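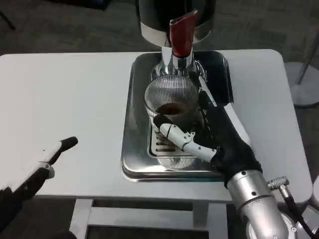 Bis wann müssen die Leihgaben für die Jahresausstellung beim Archiv angemeldet sein?
Die Anmeldefrist endet am letzten Werktag im Oktober; maßgeblich ist der Eingang des unterzeichneten Leihscheins.

**Von:** Lejla Vukčević
**An:** Verteiler Regionalarchive
**Betreff:** Re: Leihverkehr, Versicherung und Signaturen

Sehr geehrte Damen und Herren,

zu der unten zitierten Anfrage von Herrn Katona nehme ich für die Geschäftsstelle wie folgt Stellung.

Leihgaben aus dem Bestand Butkienė sind weiterhin mit der alten Signatur anzumelden. Die Umsignierung ist bis zur Nummer 665 abgeschlossen. Für alle höheren Nummern gilt ausschließlich das gedruckte Findbuch. Anmeldungen mit vorläufigen Signaturen werden an die einreichende Stelle zurückgegeben.

Die Versicherung von Haus zu Haus ist durch den Leihnehmer abzuschließen. Der Nachweis ist dem Leihschein in Kopie beizufügen. Für Urkunden mit anhängendem Siegel, namentlich für das Stück von 1540, ist zusätzlich ein Zustandsprotokoll erforderlich, das von beiden Seiten zu unterzeichnen ist. Das Formblatt erhalten Sie auf Anfrage bei Frau Samonte.

Die Fotografien aus dem Jahr 1947 werden nur als Reproduktion ausgegeben. Hiervon kann auch auf begründeten Antrag nicht abgewichen werden. Reproduktionsaufträge nimmt Herr Janjua entgegen; die Bearbeitungszeit beträgt 16 Werktage.

Mit freundlichen Grüßen
Lejla Vukčević
Geschäftsstelle, Archivverbund Trukcombe

> **Von:** Géza Katona
> **Betreff:** Leihverkehr, Versicherung und Signaturen
>
> Sehr geehrte Kolleginnen und Kollegen,
>
> bei der Vorbereitung unserer Leihliste haben sich zwei Fragen ergeben. Im Bestand Butkienė finden wir für dieselben Stücke teils alte, teils neue Signaturen. Welche ist auf dem Leihschein anzugeben?
>
> Ferner bitten wir um Auskunft, ob die Versicherung für den Transport nach Flultow durch den Verbund oder durch unser Haus zu tragen ist. Frau Shaikh benötigt die Angabe für die Haushaltsanmeldung.
>
> Mit freundlichen Grüßen
> Géza Katona
> Stadtarchiv Flultow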